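Brirnomen Adds Padded Outerwear to Seasonal Storage Service

PARTINGTON, April. Brirnomen, a household textile care and storage company based in Partington, will accept down-filled and quilted outerwear under its seasonal storage service beginning this month. The service previously covered bedding only. Customers in Partington and Wimham can book a collection for comforters, blankets, jackets and vests on a single order.

Each order ships with a set of Clenia storage bags. The Clenia bag is an uncoated cotton sack with a drawstring closure and a sewn label panel. It is available in 3 sizes, the smallest of which holds one adult jacket. Brirnomen does not use vacuum bags for down. Long compression can flatten the fill and reduce the loft of a garment when it is next worn.

Preparation takes place at the customer's home before collection. The instruction card supplied with the bags directs the customer to clear a bed, lay the garment on the sheet, empty all pockets and close every zipper and snap. Seams should be checked for escaping fill.

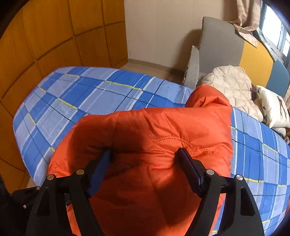 Garments should then be folded loosely, with the sleeves, if any, turned in toward the body. Tight rolling is not recommended. Items with open seams can be sent for repair at the time of collection; repairs are quoted separately and are not started until the customer approves the price.

On arrival, items are inspected, weighed and logged by bag number. Anything that shows moisture is dried at low heat before it enters storage. The storage room is kept dark and ventilated, and bags are placed on open shelving in a single layer.

"Jackets were the most frequent request we had to turn down," said Kylie Trevaskis, operations manager at Brirnomen. "People were already emptying the closet and changing the bed on the same afternoon. They wanted one pickup for all of it."

The company ran a trial over the past winter in which it handled more than 500 padded garments. Of these, 22 were returned to their owners for washing before storage. The label panel was enlarged after the trial so that fiber content and fill type can be written beside the owner's name.

"The card was rewritten as well," said Digby Trevaskis, who manages the storage room. "The first version put the zippers after the folding, and we received a lot of jackets with the zippers open."

Collections can be booked by phone or at the Partington counter. Existing bedding customers may add outerwear to a current order up to the evening before pickup.

Media contact: Kylie Trevaskis, Brirnomen, Partington, extension 3687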